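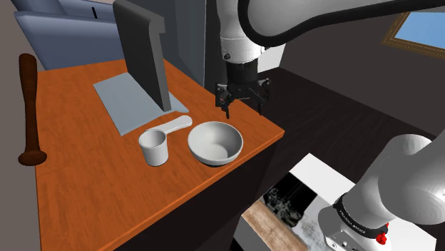

Forums > Manipulation > Grippers and end effectors > Kragh or Vitach for tableware?

pellow_d
I'm trying to settle on a two-finger gripper before we buy for the real arm in November. So far it has all been in Prerkalia, same arm, same table, swapping only the gripper model. The task is to pick up the white bowl by its rim, then the measuring cup next to it. The Kragh got the bowl in 167 of 196 tries. The Vitach was worse on the bowl but noticeably better on the cup. Has anyone run either on hardware?

tinsnips
We have had a Kragh since spring. It's fine on rims if you come straight down. Come in at an angle and the outer finger catches the bowl and shoves it along. What friction did you give the pads?

pellow_d
Default. I haven't touched it.

tinsnips
Then I wouldn't trust the 167. The default is very grippy. Drop it and run both again.

Marrowby
Don't agree. If both grippers have the same pads in the sim then the comparison still holds, even if the totals are too high. What I'd look at is the gap between the cup and the bowl. It's small, and a finger has to fit down it for some of those grasps. The Vitach fingers are thinner, so your cup result might be only that.

tinsnips
It doesn't hold if one of them relies on friction more than the other, and the Kragh does. Short pads.

pellow_d
Fair point about the gap. I moved the cup 6 cm away from the bowl and the two came out nearly level on it. The handle is still a nuisance as it points back towards the monitor stand, so the wrist has to turn a long way if I grasp there.

oswin_k
Grasp the cup on the rim as well and forget the handle. We did this on a Brulis controller and the wrist turn was what kept tripping the joint limits — nothing to do with the gripper.

pellow_d
Also on a Brulis, so that's useful. I'll lower the friction in 8 steps and post both sets when they finish. Leaning Kragh for now.

Marrowby
Leave the cup where it was for half of them. Real tables are cluttered.

tinsnips
And try one angled approach, please, before you order anything.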